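首页 > 图集 > 机器人与自动化 > 数据采集

椅子怎么装，数据怎么收：Lostance 家具组装采集图集

文／Malsha Nanayakkara

Lostance 是 Kollcombe 的一个采集项目，内容是双臂机器人在普通住家里组装和搬动小件家具。操作员遥控机械臂，系统同时记录头部画面、关节角度、夹爪开合和操作员的指令，整理以后交给模型学习。项目从 3 月开始，到本页整理时收了 1557 条片段，通过审核的有 876 条。

这组图集按任务分页，本页是椅子。桌子和置物架在另外两页，链接在文末。

椅子任务分三段：把椅子放倒，夹住椅腿与椅面相接的位置，转动椅身到指定朝向。三段分开录，也分开标注。早期我们录过从头到尾的长片段，一条下来要好几分钟，中间只要有一处抓滑，整条的标注都得重做。分段之后返工少了很多，后来的桌子任务也照这个办法来。

抓取点是讨论最多的问题。椅腿光滑，又是圆的，夹在腿的中段容易打转；夹在根部，手指可以同时靠住椅腿和椅面，转动时稳一些。代价是根部空间小，手腕要先绕到合适的角度再靠近，操作员需要练习。新操作员头几次的片段一般不计入数据集，只留作培训材料。 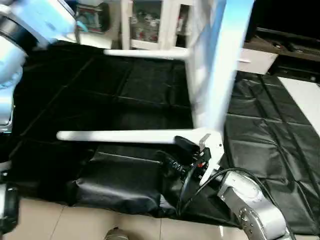

地面的处理也写进了采集规范。每换一处场地，先铺垫布，再摆家具，最后核对机械臂的活动范围。垫布铺下去以后不要求拉平，折痕和皱褶照原样保留。我们比较过两批数据，一批垫布抻得很平，一批随手铺开，用前一批训练出来的模型到了后一种地面上，对椅腿边缘的判断明显变差。从那以后，规范里删掉了“保持平整”这一条。

背景同样不做布置。柜子、架子、箱子原来在哪里就在哪里，只把会碰到的东西挪开。住户的私人物品如果可能露出文字或照片，开录之前由现场人员收好，审核时再看一遍。

线缆是另一件麻烦事。腕部的线要留余量，太短会限制转腕，太长会拖在地上，被椅腿压住。现在的做法是每录完 16 条停一次，检查线的走向和接头，顺便让操作员休息。停机时间计入排班，不算延误。

审核由 Prasanna Saha 负责。每条片段看 3 项：夹爪与椅子接触的时刻是否标对，画面与关节数据的时间是否对齐，结束姿态是否符合任务要求。不合格的片段分两类处理。时间没对齐的，大多可以用 Bepari 重新校正，再走一次审核；结束姿态不对的，不再修，直接归入失败样本。

失败样本不会删除。抓滑、夹空、椅子转过头的片段都有单独的标签，写明出错的时刻和操作员当时的补救动作。刚开始标这类片段时，每个人写法不同，有人写“滑脱”，有人写“没夹住”，检索起来很费事。Prasanna 后来定了一份词表，旧标签也按词表改过一遍。词表放在 Jister 的文档区，有账号的合作方可以下载。

关于双臂的分工，目前的规定是以一只手为主，另一只手在旁边待命，需要时才扶住椅子。两只手同时用力的片段也录了，但数量不多，标注规则还没有定稿。主要的分歧在于扶住算不算一次抓取：从夹爪数据看，手指没有闭合；从任务看，少了这一下椅子会倒。暂时单独记作“支撑”，等置物架那批数据整理完再一起定。

光线方面没有加补光灯。室内光照不匀，浅色椅面会反光，深色垫布又偏暗，曝光参数在每个场地开录前设定一次，录制途中不再调整。参数随片段一起保存，训练时可以按需要筛选。

接下来要录的是带扶手的椅子和折叠椅。折叠椅的铰链会动，三段式的分法可能不够用，先试录一小批再决定。

标签：数据采集｜遥操作｜双臂｜家具组装

读者评论

小码头：请问头部画面和腕部画面都会放出来吗？我们这边只用头部视角训练，抓根部的时候遮挡很厉害。

Prasanna Saha 回复 小码头：椅子任务目前只发布头部画面。遮挡严重的片段有标签，可以先筛掉，也可以单独拿出来做测试。

lin_bot：失败样本的词表很有用，我们自己标的时候也是各写各的。希望能出一份不用账号就能看的版本。

老周修家具：从装家具的角度说一句，椅腿根部受力确实比中段稳，不过要是螺丝没上紧，这样转容易把孔撑松。你们录之前检查螺丝吗？

Malsha Nanayakkara 回复 老周修家具：检查，每个场地开录前拧一遍，中间停机时再看一次。规范里有这条，文章里漏写了。

阿禾：“支撑”单独算一类我赞成。混进抓取里，模型会学到不合手指。

相关图集

Lostance 图集：桌子翻面与装腿
Lostance 图集：置物架的层板对位
用 Bepari 校正时间轴：操作步骤
遥操作新手培训：前两周练什么
Kollcombe 采集规范更新：垫布、背景与线缆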